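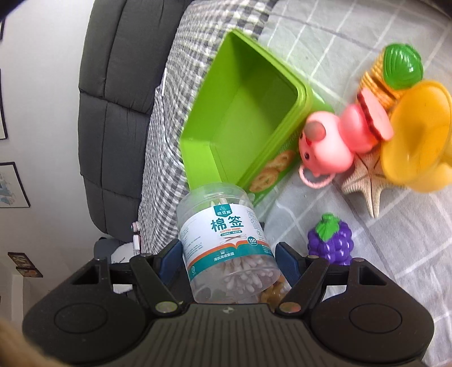
How I label grasp clips by hand (and train a small model on them)

October 2023

A few people have written to ask how I got our little Pokov grasp model to stop reaching for the wrong thing, so I'm finally writing the steps down. You don't need a big lab for this! I did nearly all of it on a laptop, with Tirta Mandagi checking my labels in the evenings and telling me (nicely) which ones were bad.

The basic idea is that you record yourself picking things up with a hand-held gripper, mark the moments that matter, and train a model to predict them. The recording is the easy part. The labeling is where I lost most of October.

What you'll need

A folder of clips from your gripper camera, one pick per clip. A spreadsheet. Any video player that steps one frame at a time. I use a script called Mevcombe to cut the clips down afterward, but you can do that by hand if you only have a few.

Step 1: Find the close frame

Step through the clip until both finger pads are against the object, and write that frame number down. I call it the close frame. If the pads hide the contact (they do this a lot with short objects) go forward until the object starts to move with the gripper, then step back 2 frames and use that. It's a bit of a fudge, but it's the same fudge every time, and that matters more than you'd think.

Step 2: Name the object the way a person would

My first labels were things like "cylinder, clear," and they were useless. A jar of cotton swabs should be called a jar of cotton swabs, even when the writing on it is mostly Chinese. Put the shape in a second column if you want it. Do the same for where the thing is going, so "open green tin" and never just "box," or you'll be sorry the first time you have two boxes.

Step 3: List the distractors

This is the step I skipped at first, and I had to go back and redo the whole set. For every close frame, write down whatever else is sitting near the target: toy pig, toy grapes, a seashell, all of it. The model gets a small penalty when its guess lands on one of these. Blurry things go on the list too. I left them off once and the guesses drifted straight to them, argh.

Step 4: Hold some clips back

I kept 33 clips out of training and didn't peek at them. Split by session, please! If you split by clip, the same bedsheet and the same toys end up on both sides and your numbers look wonderful for no good reason.

Step 5: Train and compare

I trained for 10 passes over the data, once with the distractor list and once without, everything else the same. On the held-back clips, the run without the list picked the wrong object 10 times. With the list it was 2. That's a tiny test and I wouldn't hang a paper on it, but Tirta reran it from a different starting seed and saw the gap go the same way.

If your numbers don't budge, check your close frames first. Mine were off by a mile in one session and I only noticed when I played the clips back at half speed. The spreadsheet template is in the Alis folder, second tab, and the column marked "old" can be ignored.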